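## 4. Setting Up the Scale for the First Time

The quick card in the box says the Lingate kitchen scale is "ready in seconds." Plan on 23 minutes, most of which you will spend waiting. The card also says the scale needs no calibration. We tested that claim with the units we had on hand and do not agree with it, so this section puts calibration back in.

### 4.1 Before you switch it on

1. Pull the plastic tab out of the battery door. If it tears, open the door and remove the rest with your fingers.
2. Check that the batteries in the box are the ones you are using. The scale will run on rechargeables, but the low-battery warning comes on early and stays on.
3. Peel the film off the weighing plate. It is thin and easy to miss.
4. Put the scale on a hard, flat surface. A cutting board is not a flat surface, whatever it looked like when you bought it.
5. Let the scale sit for 20 minutes if it has come from a cold car or porch.

**Note:** The level bubble on the back edge is decorative on early units. If yours does not move when you tip the scale, use a real level or trust your countertop.

### 4.2 Choosing a bowl

The maximum load is 2,000 grams, and that figure includes the bowl. A heavy mixing bowl can use up a good part of it before any flour goes in. The display shows only what was added after you press TARE, so you may see the overload message with a number on the screen that seems far too low. The scale is counting correctly in this case. It just isn't telling you the whole total.

Light bowls are the better choice. Pick one whose base fits inside the ring printed on the plate. A bowl that overhangs the ring will still weigh, but the reading may shift when you stir.
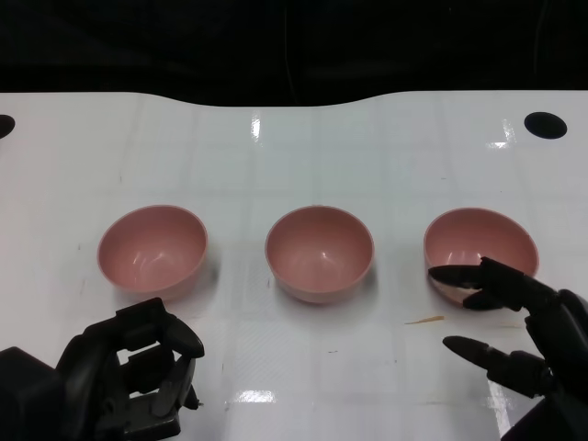
The Flimska bowl sold as an add-on is fine. Any bowl of similar weight will do the same job, and we could find no difference in readings between it and a plain cereal bowl. The "matched to your scale" line on its sleeve can be ignored.

If a recipe has you weigh ingredients separately, press TARE again for each new bowl. Bowls from the same set are often said to weigh the same. Some do. Check yours before you rely on it.

### 4.3 Calibrating

You need a 200 gram test weight. The scale does not come with one. Do not use a packet of butter or a bag of sugar – the printed weight on food leaves out the wrapper and allows for some drift.

1. Turn the scale on with nothing on the plate.
2. Wait for the zero to stop flickering.
3. Hold UNIT for 3 seconds, until CAL appears.
4. Place the test weight in the center of the ring. Let go of it.
5. Wait for the beep. On some units the beep is very quiet, so watch for PASS as well.
6. Take the weight off and check that the display goes back to zero.

If the display shows FAIL, start again from step 1. If it fails a second time, change the batteries, even if they are new.

**Caution:** Do not press down on the plate to "wake" the scale. Older instructions suggested this. It can bend the sensor, and a bent sensor still gives readings, which makes the fault hard to spot.

### 4.4 Connecting the app (optional)

The Visex app logs your weights and offers to suggest recipes. The scale works fully without it, and you can skip to Section 5.

1. Turn on Bluetooth on your phone.
2. Open the app and choose **Add scale**.
3. Hold TARE until the blue light blinks.
4. Pick your scale from the list. If two appear with the same name, try the top one first.
5. Say no to location access. Pairing went through without it on both phones we tried.

The app's "smart accuracy" setting appears to round to the nearest five grams. That may suit soup. For yeast or salt – leave it off.

**Note:** Firmware from before March does not save the unit setting. The scale goes back to ounces each time it is turned off, and updating through the app is the only fix.

Section text checked by Xu, July 28, 2026.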